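Is the Jorka drain powder worth it, or is it just baking soda in a nice bag?

Home & Kitchen > Cleaning > Products and Reviews
17 replies, showing page 1 of 2

pellworth
Posted Monday, May 29, 2023
My sister-in-law swears by Jorka. You pour in one scoop, wait overnight, flush with hot water in the morning, and supposedly the drain runs like new. It has 2,000 five-star reviews on their own site, which I count as zero reviews. The ingredient list says "mineral salts, plant enzymes, natural carriers." Mineral salts could be anything. Table salt is a mineral salt. Has anybody here used it on a kitchen sink that was really slow, as in standing water after you wash two plates? Not interested in "it smells fresh."

dormer_window
It smells fresh.
Sorry. I used half a bag last fall on a bathroom sink. The sink got better for a week and then went back to what it was. I had also been pouring a kettle of hot water down it every night because the bag tells you to, so you tell me which one did the work.

tansy44
I'm going to disagree with the mood in here. We've used Jorka once a month since October and have not had a clog since. Before that we had one every few weeks. I don't care what's in it if it does the job, and it doesn't stink up the house like the gel stuff.

pellworth
@tansy44 what did you change besides the powder? Strainer? Less grease going down?

tansy44
We did buy a strainer. But that catches food, it doesn't catch grease.

dormer_window
So you bought a strainer and the clogs stopped.

tansy44
You're free to read it that way. I'm telling you what happened at my house.

Babatunde Omoregie
I did maintenance for an apartment building with 80 units for a long time. Tenants used Jorka, Grilura, vinegar and baking soda, dish soap, cola, all of it. When I got the call I took the trap off and it was the same gray plug every time. Enzymes can work on a thin film if you give them enough hours. They will not eat a plug in one night. If you have standing water after two plates, put a bucket under the trap, unscrew it, and look. If the trap is clean then the trouble is farther down the line and you want a snake. Cost of the bucket is nothing, you already own a bucket.

pellworth
Our trap is glued. Previous owner's idea.

Babatunde Omoregie
Then cut it out and put in one with slip nuts. You will do it sooner or later anyway.

marl_and_moss
Grilura is the same company as Jorka, by the way. Or the same factory, at least – the scoop is identical, down to the little notch in the handle. Grilura costs less and says it's for "septic care." I tried both and couldn't tell them apart by smell, color or results.

tansy44
Same scoop doesn't mean same product. Lots of companies buy the same scoop.

marl_and_moss
Fair. I can't prove it. I'd still like to know what the extra money is for.

kettlehole
The claim that gets me is on the back of the bag, "tested in 1,000 kitchens." Tested how? By whom? Was there a group of kitchens that got plain hot water? I wrote to them and got a coupon code back. I wrote again and got the same coupon code.

dormer_window
Did you use the coupon?

kettlehole
Yes.

pellworth
OK, so far I have one yes, one maybe and one plumber. I'm leaning toward the snake. Is there any point in keeping grease out at this stage or is the pipe already lined with it?

Babatunde Omoregie
Always a point. Not a plumber, only maintenance. Pour the fat into something you can throw out, let it set, wipe the pan with a paper towel before it goes in the sink. Your pipe may be lined already but you don't need to add another coat.

marl_and_moss
Seconding the wipe. And don't run hot water with the grease to "help it along." It goes hard again a few feet down where you can't reach it.

tansy44
We do that too, for the record. And the powder.

kettlehole
No need for one of those countertop grease keepers with the charcoal lid either. Cundovis wants serious money for what is a can. Foil tray for a roast, paper cup for a pan of bacon, into the trash when it's solid. Let the fat cool first if you're using the cup.

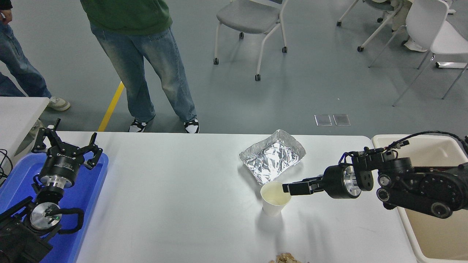 Foil tray and paper cup, the cheap way to keep grease out of the sink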